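Gripper trials: the soft pads are winning

We've had a lovely few weeks at the bench! Since July the Lendix group has been putting hand-held grippers through their paces, trying 3 sets of fingers on the same everyday jobs: picking up, putting down, folding, and getting things in and out of baskets. The fabric-covered pads were the ones we expected least from, and they're the ones everybody now reaches for first. 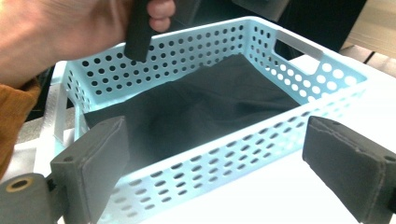
Urness, 14 August 2023

The blue basket with the black cloth in it has become our favourite test. Cloth is awkward stuff (it slides, it bunches, it folds over itself) and the holes in the basket wall are very good at catching a hard fingertip. With the grey pads we're getting a clean lift far more often than with the bare Mostilero fingers, and roughly 25 goes in a row went by last week without a snag. The seams may wear, so we're keeping an eye on those.

Next up is the Bisht controller, which should let us set how hard the fingers close. Come and have a go, the bench is in room 4!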